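Lunch at Ninh, and then lunch at Ninh again

I had walked past Ninh for most of the summer without going in. It took over the old key-cutting shop on the corner by the bus station, and for a long while the windows were papered up. It opened properly in September. I went twice in the same week, once alone and once with Valentin Millet, who I used to share a kitchen with and who eats faster than anyone I know.

The room is narrow and seats 23. You order at the counter, take a number and sit where you can. The menu is one side of card, with soups on the left and everything else on the right. If you go after one o'clock you will queue. I got there at ten to twelve and still shared a table. 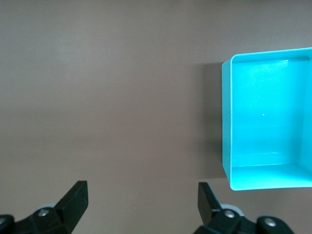

The soup

I had the beef noodle soup both times. On the first visit the broth was very good – clear, a lot of star anise, some charred onion in the background, and not too sweet. The noodles were the flat kind and had been cooked for the right amount of time, so they held up until the end of the bowl. The brisket was sliced thin and had a proper edge of fat on it. You get a plate with lime, bean sprouts, sawtooth herb and sliced chillies. I used all of it.

On the second visit the broth was saltier and the bowl came out lukewarm. I sent it back, which I don't like doing, and it was returned hot within a couple of minutes with no fuss. It was still too salty. I mention it in case you go on a bad day and think I have no taste.

Valentin had the chicken version with ginger and said his was fine. He finished it before mine came back. I tried a spoonful of the broth and thought it was a bit thin next to the beef, but the chicken itself was tender and there was plenty of it.

We also split the pork and prawn rolls. These are fried, four to a plate, and you wrap them in lettuce yourself. The filling has wood ear mushroom in it, so there is some crunch even in the middle. I would order these again before anything else on the menu, including the soup. The dipping sauce needs more lime. I squeezed in what was left on my herb plate.
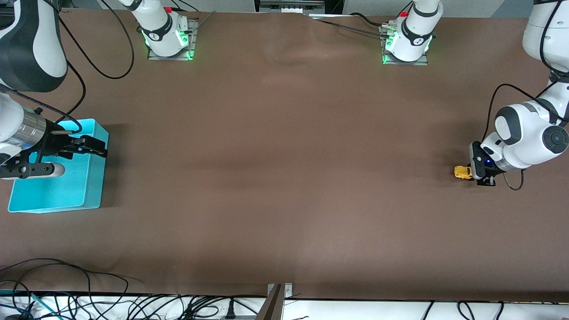
The one dish I would skip is the aubergine. It arrived swimming in oil, and the spring onion on top had gone limp. At Riradon, across town, they grill it until it nearly collapses and dress it at the last second, and once you have had that one it is hard to be generous about this. Riradon costs more, though, and you have to book.

Coffee is made with a metal drip filter over condensed milk and takes its time. Ask for it when you order your food. I asked at the end and nearly missed my bus, the 41, which only comes twice an hour.

Two soups, the rolls, the aubergine and one coffee came to a bit more than I would usually spend on a weekday lunch, but we had over-ordered. Soup and a drink on your own is reasonable. They take cards.
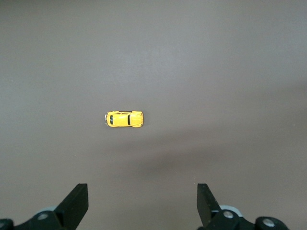 Where it sits on my list

I keep a list of places for noodle soup within walking distance of the station. Irnora is still at the top for broth, and Zukex is where I go if I want to sit down for a long time with a book. Ninh goes in third, mostly on the strength of that first bowl and the rolls. If the seasoning settles down it could move up.

I'll go back before Christmas to try the crab noodles, which had sold out both times. The woman at the counter said they make 30 portions a day and that they are usually gone by half past twelve. Go early if you want them, and tell me what they're like.

3 comments · 41 shares

Contact · © All text by the author · Back to top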